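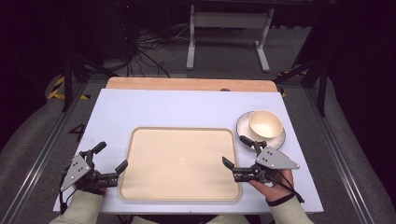
Home | Kitchen | Table | Small Projects | Ask Us

How to Set Up a Tea Tray You'll Want to Use Every Day

By Triin Pärn

I love a tea tray. I love them so much that I now own more trays than dinner plates, and I regret nothing! A good tray turns a plain cup of tea into a proper break, and it saves you three trips back to the kitchen for the spoon, the milk and the cookie you forgot. You can put one together in a few minutes with things you already have.

What you need

A tray with a raised rim (even a low one helps)
A cup and a saucer
A small plate for something sweet
A spoon
A cloth napkin
A little pitcher, if you take milk

Step 1. Start with a bare tray

Wipe it down, dry it, and put it on the table with the long side facing you. I like a plain, pale tray for this, beige or cream or soft gray, where even a mismatched cup looks good. If your table is a nice wood one, slide a board or a placemat underneath first. My old kitchen table in Clornley has a heat ring on it from the one time I skipped this.

Step 2. Put the cup on its saucer before it goes anywhere

Do this off to the side, on the table. Check that the cup sits in the middle of the saucer and doesn't rock. Some cups and saucers look like a pair but aren't (thrift stores are full of these), and you want to find out while the cup is still empty.

Step 3. Place the cup

Pick the whole thing up by the saucer, one hand on each side, and lower it onto the right half of the tray. Left-handed? Swap everything over. Leave a finger's width between the saucer and the rim so you can get hold of it again later.

Step 4. Balance the other side

The plate goes on the left, with the napkin folded under its edge. Pitcher at the back, spoon on the saucer behind the cup. Now lift the tray an inch and feel which side dips. Move the plate in or out until it's level. It makes such a difference on the stairs!

Step 5. Pour last

Carry the tray to where you'll be sitting, put it down flat, and then pour. If you have to carry a full cup, stop well short of the brim and look where you're walking instead of at the tea.

A few extras

If the cup slides, a damp paper napkin under the saucer will hold it.
For two people, set the saucers at opposite corners and share one plate in the middle.
Wooden trays don't like the dishwasher. Mine went through once and came out shaped like a canoe.

I keep mine set up on the counter overnight, so in the morning all I have to do is boil the kettle. Try it for a week and write in with what ended up on yours. I'm always looking for new cookie ideas!

More from Kitchen
Folding Napkins Without Ironing Them
Getting Tea Stains Out of Pale Cups
13 Things to Keep in a Picnic Basket
Shelf Liners That Stay Put

Contact | © Cliltine Home Pages | Back to top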